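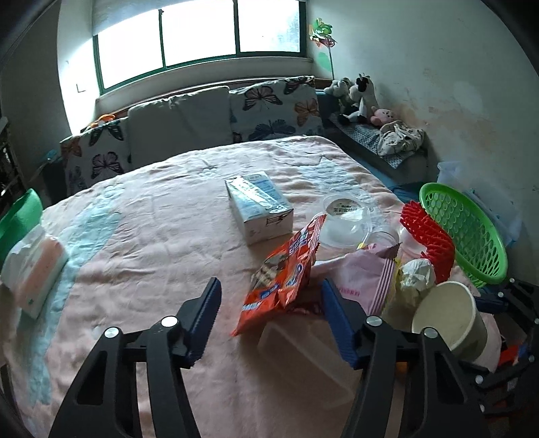

Rondesgate is a small collection of notes and pictures about what piles up on soft furniture over the course of an ordinary evening, and how it gets cleared away again. We began it with kitchen tables in mind, but the blanket pile won us over very quickly. A quilted blanket is a wonderful, awkward thing to tidy - every crease gives a packet somewhere to settle, and a pale pink one like this shows off a red-orange snack packet beautifully while a light pink packet nearly melts into it. Clear containers and cups are harder still, and a crumpled ball of white tissue has a way of hiding whatever wrapper is underneath.

## What's in the folder

- `blankets/` - 200 pictures of things left on blankets, throws and quilts
- `tables/` - 48 pictures of low tables, kept mostly for comparison
- `notes/` - one plain text file per picture, listing the items and where each one should go
- `words.txt` - the item names we settled on after a good deal of friendly back and forth

## How we name things

Please keep the names plain. A packet is a packet, whether it looks full or flat. "Wrapper" is for thin film or paper that has come off something else, and "tissue" covers napkins too, as we got very tired of arguing over the difference. If you can't tell what an item is, write `unsure` and add a few words about its color and shape. A red thing with rubbery spikes can simply be a "red spiky object" and we will all be perfectly happy with that.

## Where things go

Each item gets one of these labels:

| Label | Meaning |
|---|---|
| `bin` | wrappers, used tissue |
| `keep` | boxes and packets that may still have food in them |
| `wash` | cups and tubs |
| `ask` | toys, papers, anything personal |

Blankets don't get a label. We did try `fold` for a while, back in May, and ended up with 2 people folding the blanket before it had been cleared!

## Known gaps

Labels in Chinese are copied only where they can be read comfortably, and the Arau set still needs a second reader. The Dovhaniuk set has plenty of boxes and hardly any cups.

## Changes

December 4, 2021 - merged the Veteck notes, fixed the spelling of "quilted" in `words.txt`, moved napkins under `tissue`.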